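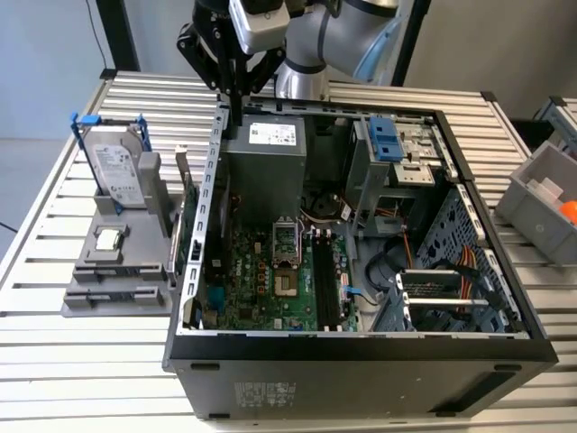
*An old Dell tower on its side with the panel off.*

My first proper computer came out of a skip behind a letting agent's, and I carried it home on the bus with the mains lead wrapped round my neck. I've been in love with second-hand desktops ever since, so when I heard that Barasa was running a repair night above the old bakery, I was up those stairs before the kettle had boiled.

Barasa is a shop by day. It takes in unwanted office machines, mends what can be mended and sells them on with a short guarantee. On Monday evenings the long tables come out and anybody can turn up with something broken. The night I went there were 16 of us, from a boy with a games console in a pillowcase to a retired bus inspector who wanted her family photographs back.

Wekesa Mfaume started the shop with his cousin after he left a job in an accounts office. "We changed all our computers in one go," he told me. "They were fine! They were slow to start up in the morning, and people went to make tea, and that was enough to get rid of them." He bought the lot with his leaving money and kept them in his mum's spare room until she wanted it back.

What I love about old office desktops is how easy they are to get into. You slide a catch, the side comes away, and there it all is, big enough to put your hands round (try that with a thin laptop and you'll be picking glue out of your fingernails). Most of them need very little. A good clean, more memory, a solid-state drive in place of the old spinning one, and you have a machine that will happily do homework, letters and films for years.

Mwajuma Makori teaches the beginners' table, and she is wonderful at it. She makes everyone take the memory out and put it back 3 times before they're allowed to touch anything else.

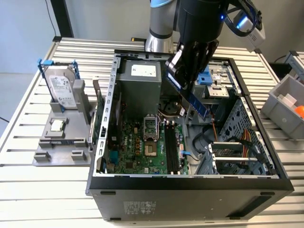 "People are frightened of pushing," she said, "so they don't push hard enough, and then they think they've broken it." She has a way of tapping the table when the little latches click home, and by eight o'clock half the room was doing it too.

The price helps, of course. I came away with a tower for £93, keyboard included, and it is now sitting under my niece's desk running Linux. She has named it Prudeck, for reasons she won't share, and has covered it in frog stickers.

Not everything gets saved. There's a shelf at the back for boards past hope, and Zoi Karagiannis goes through it for fans, screws and cables before the rest is sent for recycling. She showed me a biscuit tin of screws sorted by thread, and I'm afraid I was quite jealous. Mine all live in one jam jar with a button and a foreign coin.

If you fancy having a go yourself, start with a machine you don't need. Back up anything you care about, unplug it at the wall, and take a picture before you pull out a single cable. Keep a mug handy for the screws. And if you get stuck, Barasa's tables are out again every Monday from half past six, with a new beginners' group starting in October. Bring biscuits, the plain ones go first.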